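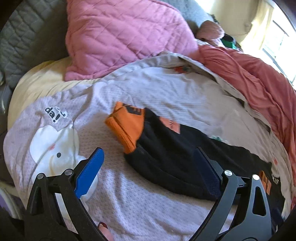

A hand-held gripper at work on a made-up task: one garment, one bed, one room's daylight.

Opinion > Automation > Learning from people

Search this section Enter keywords Go

The case for untidy examples

By Jocelyn Umali
Dec 5, 2018

Institutions that fund research into household robots have grown used to asking one question of any proposal: how many examples will be gathered? It is an understandable question, and an answer can be put in a table. I wish to argue that it is the wrong question to put first, and that the habit of asking it has led a good many projects to collect large quantities of material of very little use.

The Sallia programme, on whose review panel I served until March, received two collections of clothes-handling examples for assessment. The first, submitted under the name Sundex, held 2879 recordings. Every one was made at the same white table, under the same lamps, with the same four shirts laid flat and facing the same way. The second, called Dalisay, held 1385 recordings made with hand-held grippers in ordinary homes. The panel's first instinct was to prefer the larger. The instinct was mistaken, and it took us two meetings to say so.

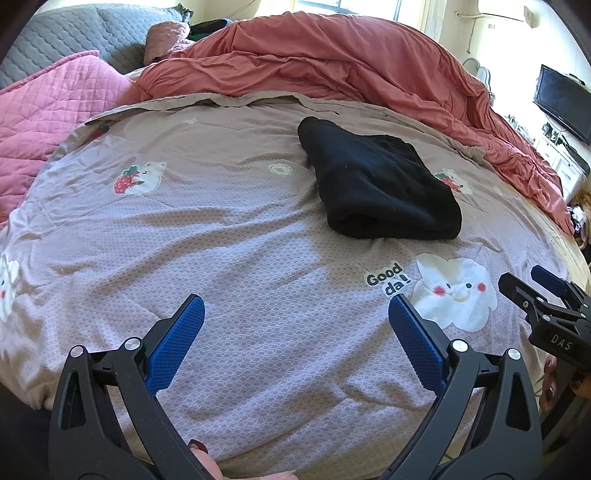 A learning system acquires its idea of a task from whatever it is shown, including the parts that the people in charge regarded as background. If the cloth beneath a garment is always plain, the system may come to depend on plainness, and it will have been given no cause to do otherwise. Collections made in laboratories suffer from this almost without exception. A black garment folded on a sheet printed with bears and strawberries sets a more honest problem, for the sheet has wrinkles of its own, and part of a printed bear disappears behind the cloth that is to be picked up. The system must learn where one fabric ends and the other begins. So must any machine that is expected to work in a bedroom.

There is an objection to this view, and it deserves a fair hearing. My colleague Analyn Salazar has put it to me more than once: a learner that is shown everything at once may learn nothing well, and a controlled setting allows a fault to be traced to its source. She is right about the tracing of faults. I would accept a modest controlled set, kept apart and used for testing the equipment and the instructions given to operators. What I cannot accept is that such a set should stand in for the whole, or that its neatness should be taken as a measure of its quality.

A second matter concerns the operators themselves. Proposals describe them in a single line, usually under costs. Yet the examples consist of their judgement: where to take hold of a cuff, how far to lift, when to let go and begin again. Under the Skinidus guidelines, which the programme adopted as a trial, operators were told to discard any attempt containing a hesitation. I consider this a serious error. A hesitation followed by a second grip shows how a person recovers from a poor start, and a machine will need to recover more often than a person does. Attempts of that kind should be kept and marked as such — and the operators, who know best what went wrong, should be the ones to mark them.

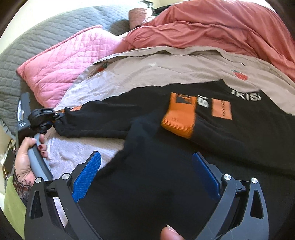
Should a funding body then stop asking for numbers altogether?

It should go on asking, but it should ask for different ones. The number of separate homes matters, as does the number of operators and the number of garments that appear only once. A total without these figures tells a panel how long the work lasted and very little else. I would also require every applicant to set aside five homes from which no training example is drawn, so that the finished system can be tried somewhere it has never met.

None of this is costly when set beside the price of collecting the same material twice. The programme's next call for proposals is being drafted now, and its authors still have time to change the form.

Reader comments

t_wexcombe
I ran operators for a project of this sort and agree on the hesitations. Ours were paid per clean attempt, so naturally they stopped trying the difficult garments. The author might have said something about pay.

Marlpit
Five homes is too few if they are all in the same town.

R. Oduya-Finch
I remain with Dr Salazar. We spent a whole season on varied material and could not say why the gripper kept missing sleeves. A plain table told us in an afternoon.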